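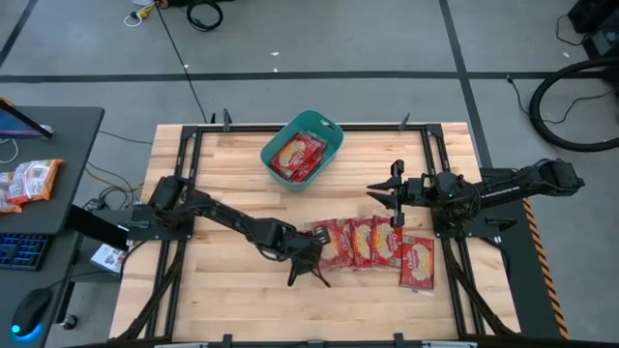 *2 min read · thread, 9 posts*

**1/** A new sleep study out of the Gevmont lab looks at deep sleep and how well older adults hold on to new words. I read the whole paper last night, so this is a short thread on what they did and where I think it's thin.

**2/** They signed up 175 adults past retirement age, all living at home, none taking sleep medication. Everyone learned a list of 40 word pairs in the evening, slept in their own bed with a headband recorder, and was tested the next morning. Then again a week later.

**3/** The main result: people who got more slow-wave sleep on the first night remembered more pairs in the morning. Total hours in bed didn't matter much. Someone who slept a long but broken night did no better than someone who slept a short, solid one.

**4/** The part I found more interesting is the one-week test. The link was still there, but weaker, and it was almost gone in people who napped most afternoons. The authors spend two paragraphs on this and don't settle on a reason. Naps may be making up for a poor night, or poor sleepers may just nap more. The data can't tell those apart.

**5/** Background for anyone new to this – slow-wave sleep is the deepest stage and most of it comes in the first part of the night. The usual idea is that the brain replays the day's material then and moves it into longer storage. We get less of this stage as we age, starting in middle age for most people.

**6/** Now the problems. The headbands failed or slipped on 23 people and those nights were thrown out. That's fair, but restless sleepers are the ones most likely to knock a headband loose, so the group left over probably slept better than the full group did.

**7/** Also, it's one night of recording per person. Sleep varies a lot from night to night, and wearing something on your head for the first time doesn't help. The Divdale study two years back recorded 4 nights each and got a smaller effect. I'd trust that number more.

**8/** None of this means you should buy a gadget that promises more deep sleep. This study didn't test any treatment. It watched people sleep and gave them a memory test. If you're worried about your memory or you wake up tired every day, talk to your doctor and mention both things, including any naps.

**9/** The same team says a follow-up with the Pletbridge clinic starts in May, this time with several nights at home and a nap diary. I'll post again when there's something to read. Replies are open if you spotted anything in the methods section that I missed – I skimmed the part on how the word lists were scored.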